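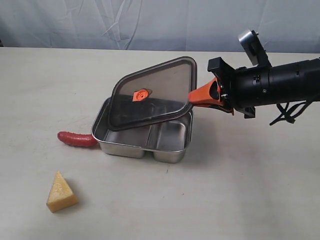
Home Programme Speakers Slides and notes Venue Contact

Speaker notes: Idun Haugland, "How much showing is enough?"
Skirnholm, July 2022

Start without the title. Ask who in the room has put a lid on a lunch box today. Wait for the hands.

Lids first. A lid is thin, it tips in the fingers, and it has to meet a rim on all sides. A person does the last bit by feel. Whoever drives an arm by remote control mostly does it by eye, and we then train on what their eye told them. Say that slowly, people miss it.

Numbers from the May work at Renisstead. We set out to record 900 showings and kept 769. Barrett threw out the rest by hand. I asked him for his rule and he said he knew a bad one when he saw it. I don't accept that as a rule and neither should you. Ghassan went over the same recordings and kept 751. Don't gloss over the gap. If two careful people can't agree on what a good showing is, what exactly is the robot copying?

Showing by hand versus remote control. The Blomqvist people like to hold the arm and move it through the job. Fine, you feel the weight. But your own body is in the way of the camera, and you'd never push that hard from a desk. Remote control is slower and the operators get tired. Yareli drove for 2 hours at a stretch and her lids got sloppier towards the end. Those went in too.

If someone brings up Stinwood: I've watched the video, same as you. One table, one box. Ask them to move the box a hand's width and film it again. Be polite.

Toy food. Borghild thinks it doesn't matter what goes in the box. I think a real sausage rolls and sticks and a bit of real cheese crumbles on the rim, and then the lid won't sit. Leave this out if short of time.

What I'd want before believing any of it: a written rule for bad showings, a lid the operators have never handled, and the failures played at normal speed.

Questions. Take Ghassan's first, he'll have one anyway.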